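September

Fourth day with the Rernetti on the bench, and the first where I got to work before everyone else. Room was quiet until Tomomi came in with the adapter for the charger. I had the arms powered up by then and was reading the service contract again with my coffee.

I need to write down what I think of it while I still remember, as Kiyoshi Ogura wants our opinion by the end of the month and he will ask me for specifics. He always does. The offer from Drirnis is a package: two arms, two five-finger hands, the head camera, the software, and a support line that picks up during their office hours in Plestdale. Trial is 34 days. After that we either sign for 10 months or send it all back in the same crates, which means we can't throw out the foam, and the foam is now taking up half the supply closet.

Setup notes first. The hands went on faster than the manual said they would. The cables are the part I don't like. They hang off the wrists outside the arm, with enough slack that I worry about them catching on the edge of the table. Tomomi says the Oda we had before was the same way and we never snagged one. I don't remember it being the same, but she worked on it more than I did. I put cable clips on the shopping list anyway.

We're working on household objects all this week. The trash bin is the one I picked for today because it is the sort of thing the sales page brags about: "everyday containers, opened and handled without special tooling." So I wanted to see how it went with a container. 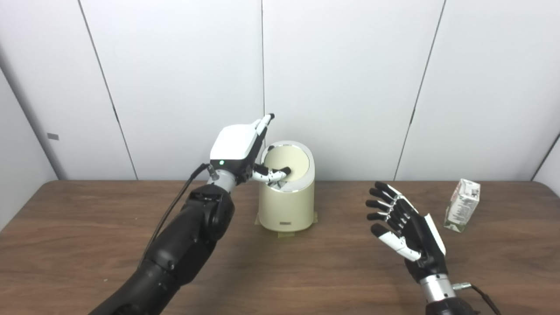

Left hand at the bin, right hand waiting its turn.

The reach is smooth. I'll give it that. The arm comes in low and slows down near the object, and I never felt like I had to have my thumb on the stop button, though I kept it there. The fingers are quieter than I expected too. With the Oda you could hear every joint from the hallway.

What I'm less happy with is the planning time. You give it the task and then it sits. I timed one at 28 seconds before it started to move. I called the support line and got a polite man who said the first run with any new object is slow and later ones are quicker. I asked how much quicker and he said he would find out and email me. No email yet.

We put cardboard under the bin. Tomomi's idea, and a good one. The table finish is slick and I was tired of chasing things across it.

Lunch was late. Rice and the rest of the soup. My sister called about the car and I told her I'd look at it this weekend, but I don't think it's the battery.

Afternoon I spent mostly on the lid. A hinged lid is a small thing for a person and a lot of trouble for a hand like this one, and I wanted to know if the thumb is any use. On the cheaper hands the thumb is there for show. This one has decent range — it swings down well below the palm and can go somewhere the other fingers aren't. I wrote that in the log as a plus.
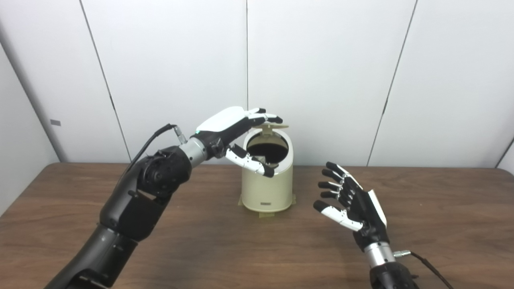 The software is the part I'd argue about if I were the one signing. The editor lets you save a pose and name it, but you can't copy a pose from the left hand to the right. You have to build it again by hand. I did this 2 times before I went looking in the manual for a mirror function, and there is one, but only on the higher plan. I think that's cheap of them. The higher plan also gets you the longer warranty on the fingers, and I suspect that's how they get people onto it. Tomomi thinks we should ask for the mirror function to be thrown in. She is better at asking for things than I am, so I told her to make the call.

The status light is easy to see, small as it is. Green is ready. The manual has a page on the other colors and I should print that page and tape it up where the new people can find it.

Things to ask Drirnis before the trial is up:

Who pays shipping if a hand goes back for repair
Mirror function on the basic plan
Whether fingertips are sold one at a time or only as a full set
Longer cables, or shorter ones, or any kind of clip
The planning time, in writing

Ogura stopped by at four. He watched for a few minutes and asked if it could do the recycling, and I said we hadn't gotten to that. He asked what I would score it. I said I'd rather wait. He said to pick a number anyway and I said no, and he laughed and went to his next meeting.

If I had to say tonight, the hands are good and I would pay for the hands. The arms are fine. The contract is too long for what we do, and I'd want a way out of it halfway through. I'll put that in the report in nicer words.

Shut everything down at six and covered the hands with the cloth bags they came in. Tomorrow is cups, then the drawer unit if it gets here. Need to buy cable clips and dish soap on the way in.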